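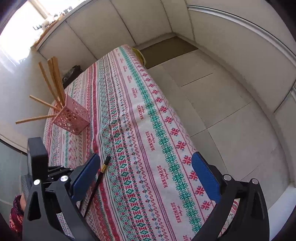
Teaching by Hand: An Interview with Ásdís Baldursdóttir

11 March 2021

Ásdís Baldursdóttir directs the demonstration program at Govano, where people show a task with a hand-held gripper and a robot arm is later trained on the record. Her group is working on thin objects, among them wooden sticks and pencils.

"A stick gives the fingers very little to hold," she said. "A person corrects the angle without thinking. We want that correction in the data."
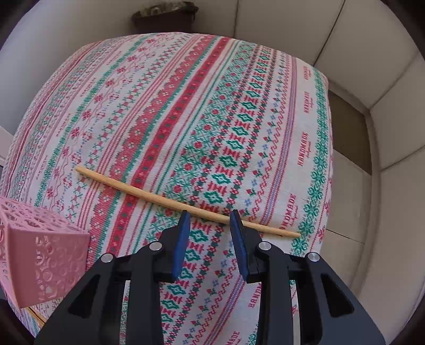
The program has collected 700 demonstrations since December, of which 251 were set aside after review. Ms. Baldursdóttir said most of those were rejected for speed. New operators are asked to complete 18 practice grasps before any are kept.

She was cautious about remote control, which the group used in its first trials. "There was a delay, and our operators became timid. With the tool in the hand they move as they would at home." 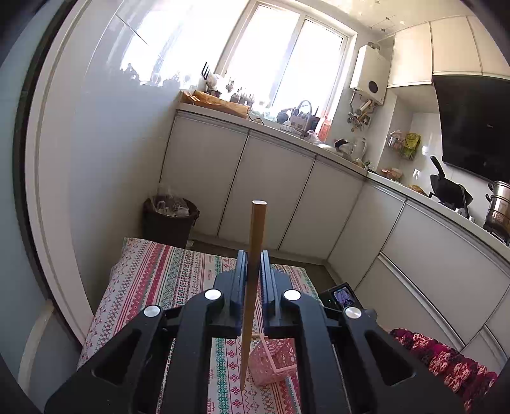
Her colleague Oddur Brøndum, who reviews the recordings, takes a different view. He noted that remote control keeps the operator within the reach of the arm. "By hand, one can do things the robot cannot repeat," he said.

Both methods will be compared in the next stage of the work.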